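The Laundry at Himilthorpe

The Laundry at Himilthorpe is a documentary film about women who worked in a hospital laundry in the town of Himilthorpe. It was directed by Olumide Olaniyan and edited by Jamshid Sharifi, and it runs 100 minutes.

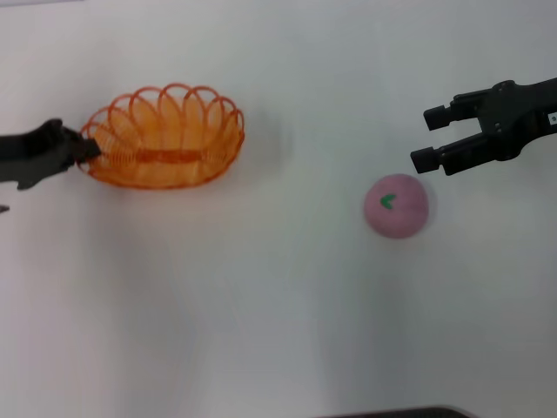 The film follows former employees of the laundry, which was run under contract by the Gomex company until its closure. Olaniyan began recording interviews after reading a local newspaper item about the women's pension claim. The interviews were filmed in the women's own homes, and between them the film places short passages in which household objects are shown without commentary. Baskets appear often in these passages, and they vary a good deal in make, from plain willow to the kind with sides of coiled orange wire and a looped rim. Olaniyan has said that he wanted viewers to look at ordinary things for longer than is usual in a film about work.

Production

Filming took place over two winters. The crew recorded 386 hours of material, most of it conversation. Sharifi joined the production after the first winter and proposed dropping the narration that had already been written. The finished film has no narrator, and dates and place names are given in captions.

The production was paid for by a grant from the Hashemi Fund and by advance payments from 267 subscribers, whose names are listed in the closing credits. A planned section on the male porters at the hospital was shot but left out. Parts of it were later shown as a separate short, The Lower Corridor.

Content

The film is divided into 12 chapters, each named after a task or a piece of equipment in the laundry. The early chapters deal with hiring, shifts and pay. The middle chapters cover health complaints among the staff, including skin conditions and hearing loss, and the difficulty the women had in getting these recorded as work injuries. The last three chapters concern the pension claim, which was settled out of court. The terms of the settlement are not given in the film.

Gomex declined to take part. A written statement from the company is shown on screen in the tenth chapter.

Release

The film was first shown in Himilthorpe in February 2018, in the former hospital canteen. It was distributed by Onditz, which also released it on disc with a booklet of interview transcripts. A version cut to 52 minutes was prepared for television. Olaniyan did not take part in making the shorter version and asked for his name to be removed from it.

Reception

Reviewers generally praised the interviews. Several found the film too long, and the chapter on shift patterns was singled out as hard to follow for viewers with no knowledge of the trade. The absence of a narrator was received well by some critics and criticized by others, who felt that the legal background needed more explanation. The full transcripts have since been used in courses on oral history.

See also

The Lower Corridor
Oral history
Women in documentary film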